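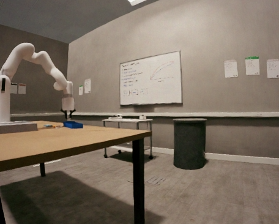 Simulation Evaluators – Remote Manipulation Kit (Part-Time, Fixed Term)

Poltent is recruiting evaluators for the second release of Ranetti, a software kit for teaching and testing tabletop manipulation in simulation. The kit supplies a furnished room, a single arm with a two-finger gripper, and a set of small parts to be handled on the table. Customers use it to write and compare control programs before any hardware is bought.

Evaluators work from home on their own computer. Each session consists of a block of short trials run through the Ranetti client, followed by a written log. The first release was checked in 884 trials. The second will need 3633, divided among all evaluators.

Duties

Run assigned trials by keyboard or game controller and save the recordings.
Mark each trial as complete, incomplete or void under the scoring guide.
Report faults in contact behavior, lighting, shadows and object placement.
Compare the room view with the gripper view and note any disagreement between them.
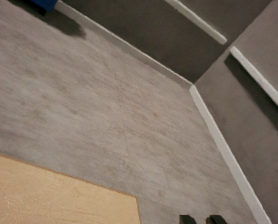

Gripper view, with the fingertips at the bottom edge.

The gripper view takes practice. It is often steeply tilted, and the table may occupy only a corner of it. Applicants who are prone to motion sickness should try the demo client before applying. Trials may be paused at any point – a paused trial is not scored against the evaluator.

Requirements

Fluent written English.
A desktop or laptop with a dedicated graphics card and a wired connection.
Ability to follow a 102-page scoring guide without supervision.
Prior work in software testing, machining, lab work or drafting is useful. A degree is not required.

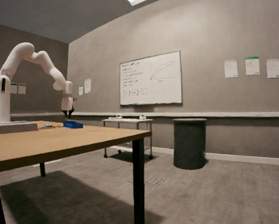
Room view of the work table, gripper lowered near the blue tray.

Terms

Contracts run through the end of November. Sessions last 2 hours and are booked by the evaluator through the Grirkuneo scheduling page. Payment is per completed session, at a rate stated in the contract. Logs returned without the fault section are sent back for completion and are paid once accepted. Training sessions are paid at the same rate.

Recordings remain the property of Poltent. Evaluators sign a confidentiality agreement covering unreleased features.

How to apply

Send a resume and a one-page sample of technical writing to Maribel Huamán, Evaluation Lead, using the contact form on the careers page. Quote reference Nasrallah in the subject line. Questions about computer requirements go to Gilberto Zapata through the same form – please include the model of your graphics card.

Applications close Monday, July 29, 2019. Selected applicants will be sent a login for the demo client and a short qualifying trial.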